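What we got for our 700 dollars

Siobhán and I picked the Garkonari starter kit for our term project, mostly because it was the only one the Drirnedell shop would rent us with both hands included. Setup took two evenings (the manual is terrible, sorry!) and the left wrist needed recalibrating before it would behave. 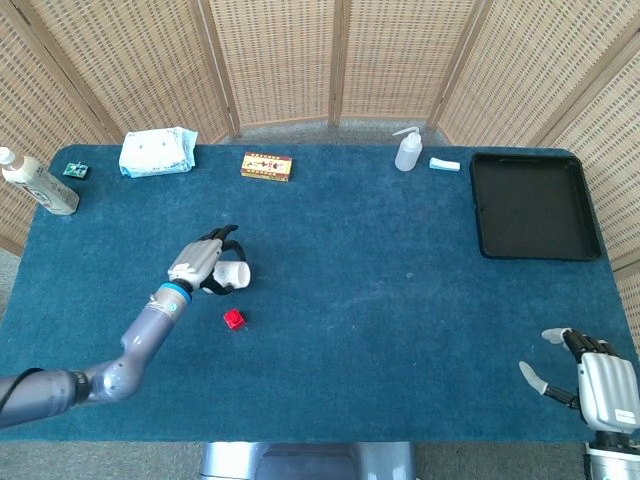 Grip quality was what I cared about most, so I ran the pick-up tasks myself while Siobhán kept the log. Flat things on felt are a pain to program. Small round ones are more fun, like the little white cylinder the left hand has its fingers curled around, just above the red block. I'd still like softer fingertips, and Raltton sells some in grey, but they cost extra and our budget was gone by April.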